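29 May 2022

Up before six, couldn't sleep, heat already sitting in the bedroom. Wrote the list on the back of the gas envelope before I was properly awake and half of it makes no sense now. "Dial. Chair. Ask In-ho re: tape." What tape.

Anyway. The rental. We have the keys until August and then Yoon wants it back, or wants to decide whether it goes back, depends who you talk to. I'm just supposed to get it in shape. Kyung-tae dropped me off with the buckets and drove away again with the good ladder still strapped on the roof. Called him from the driveway. No answer. Called again. He'd gotten as far as Nestlow and was buying bread.

So no ladder till eleven. Did the low stuff.

Low stuff = baseboards in the hall, the inside of the closet, the sticky patch by the front door that I've been pretending was a shadow. Two rounds of hot water and the green soap. Came up fine in the end, whatever it was. Smelled like cough drops. Found 5 picture nails in the closet, all at shoulder height, all bent the same direction. Pulled four. The fifth one is staying, it took the skin off my thumb and I've made my peace with it.

Then the big gray wall. I've been putting off the big gray wall. The stipple is murder on a cloth, it grabs every thread and you end up with little white fuzz all over, so you wipe to get the dust off and then go back and pick the lint off. Tried the sponge, better. Tried the soft brush from the car, best. Dry brush first, top to bottom, THEN the sponge. Writing that down so I don't learn it a third time. Also no circles. Circles leave shiny spots, In-ho did circles in the back bedroom last week and you can see every one of them when the sun gets around there.

I do like the gray. I didn't want to. Picked off a card in bad light, the tin said Grolness something, and I was sure it would look like a parking garage. It goes bluish over on the left and a lot softer by the time you get to the opening into the next room. Sat on the floor and had my crackers and looked at it for longer then I should have.

The dial though.

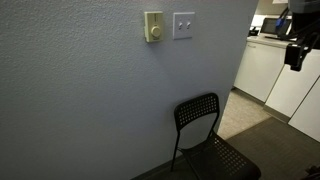 Old dial, newer switches. Black chair parked underneath.

Two different whites up there, and once you've noticed, that's it, you can't look at anything else. The switch plate is fine. Clean white, two little toggles, leave it alone. The dial next to it has gone the color of old piano keys. I went at it with a barely damp cloth (power off at the panel first, yes, I did, Kyung-tae) and some of what I thought was yellow was just grime around the edge. The rest is plain age. It's not coming off.

Options as I see them:
leave it
get a new one from Lultley
take it off completely and put a blank plate there, which In-ho is for and I'm against

I'm against it because I don't know what it runs. Fan, I think. Or a dimmer. It's got that look, the knob down low and the little marked bit above. Power back on, turned it all the way one way, all the way back, walked through every room with my head tipped back like a tourist. Nothing I could point to. Maybe a hum. Maybe the fridge. Kyung-tae says there was a ceiling fan in there when his aunt had the place and somebody took it down. He also said there was a skylight, and there was never a skylight.

Lultley has one for a price I'm not going to write in here. Messaged the electrician instead. He can come and look, looking is cheap he says. We'll see.

Ladder finally turned up, and the bread. Good bread. Ate standing up. Did the top strip of the wall where it meets the ceiling, arms like string after. Neck too. Kyung-tae held the ladder for all of 2 minutes and then got a phone call and held it with his foot.

The chair. Meant to deal with the chair this morning and walked around it all day. It's a perfectly good chair. Plastic, black, all those little square holes, which is great when it's hot and awful when you have to clean it, because dust sits in every single hole and wiping just pushes it through to the other side. In-ho's idea was take it outside and hose it. My idea was a toothbrush. Did one row of the back with the toothbrush. One. Hose it is. Tomorrow, the outside tap needs a washer first and I'm not starting on that at five in the afternoon.

Still don't know if it stays with the place. Asked Yoon, got a thumbs up, which isn't an answer to "stay or go?" If it stays I want it against that wall, it looks right there. If it goes, In-ho wants it for his balcony. He has already mentioned this twice. He has also already sat in it in a way that I would call owning it.

Money so far: 388 on paint and the brushes and the buckets and that stupid roller tray that leaked. Out of 3000 for the whole thing, so not terrible. But the kitchen hasn't been touched, and the kitchen will eat it. I know it will. The cabinet under the sink has a bottom like a wet cracker. Didn't open it today. Opened it for a second. Closed it.

Home by seven. Shower, the water ran gray for a bit, very on theme. Forgot the soap there, so that's no green soap for our own floor tonight, what a shame. Kyung-tae made the noodles with too much garlic and I had two bowls. Thumb is sore. Back of the neck is worse.

He says nobody renting a place looks at a dial. I said I would. He said yes but you're you. Left it at that – too tired to argue and he'd done the dishes.

Tomorrow:
washer for the outside tap
chair, hose
second pass on the wall, low half only, by the opening
bring soap back
bring a real lunch
ask electrican what time, morning if possible
the tape??

Oh. The TAPE. In-ho's got my painter's tape, the wide roll, he took it home to do his window frames. That's what it was. Texting him now before I lose it again.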